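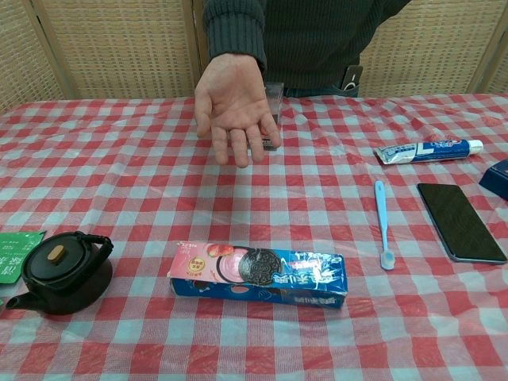
Lindiwe Kekana wrote in to say that I'm mad for baking rye in a loaf pan, and that a proper sour rye should stand on its own two feet. I've been grinning at her message all morning. She has a point! A free-standing rye is a lovely thing, all cracked and floury on top, and I've eaten plenty of them. But my dough is so wet that it would be a pancake by the time the oven door closed, and I like it that wet, so the pan stays.

Anyway, her note got me going, and I've been meaning to write about rye again since the weather turned. November is when I want it most. The kitchen is cold in the mornings, the starter slows right down, and the whole business stretches out over two days in a way that suits me (I'm a slow person before lunch).

My starter came from Jouko Kettunen, back when I was living in Irkdale and had only ever baked with packet yeast. He gave me a spoonful in a jam jar and told me to feed it rye flour and leave it alone. I fed it far too often, of course. For the first few weeks I was peering into that jar at all hours, stirring it, moving it to warmer shelves, worrying when it smelled like nail polish. It was just hungry. These days it lives in the fridge and gets fed the night before I bake, and it's tougher than I am.

Here's how I do it now. In the evening I mix a big spoonful of starter with rye flour and lukewarm water until it looks like wet cement, put a plate over the bowl and go to bed. By morning it should be puffy and full of holes and smell like sour apples. Then in goes the rest of the flour, more water, salt, a handful of sunflower seeds and a spoonful of dark syrup. No kneading! I can't tell you how happy this makes me. Rye doesn't want it. You stir until there's no dry flour left, scrape it into a greased pan with a wet spatula, smooth the top and wait.

The waiting took me the longest to learn. In summer my loaf is ready in 4 hours, and at this time of year it can take almost 6. I look for little pinholes on the surface, like the first drops of rain on sand. Once there are a few of those, it goes into a very hot oven, which I turn down after ten minutes or so. I used to guess when it was finished and got a gummy stripe along the bottom every single time, so now I use a thermometer and don't argue with it.

And then you can't eat it! You wrap it in a dish towel and leave it until the next day, or the knife comes out covered in paste. I have broken this rule more often than I'd like to admit, usually with butter already on the table.

I've also been trying a darker flour from the mill shop in Brakumcombe, coarser than what I'm used to, with a smell like wet hay and malt. It drinks a lot more water. My first loaf with it was a brick, but the second was wonderful with pickled herring and a bit of raw onion. Next I want to try soaking stale crusts from the last loaf and mixing them into the new one. Lindiwe, if I ever get one to stand up by itself, you'll be the first to hear.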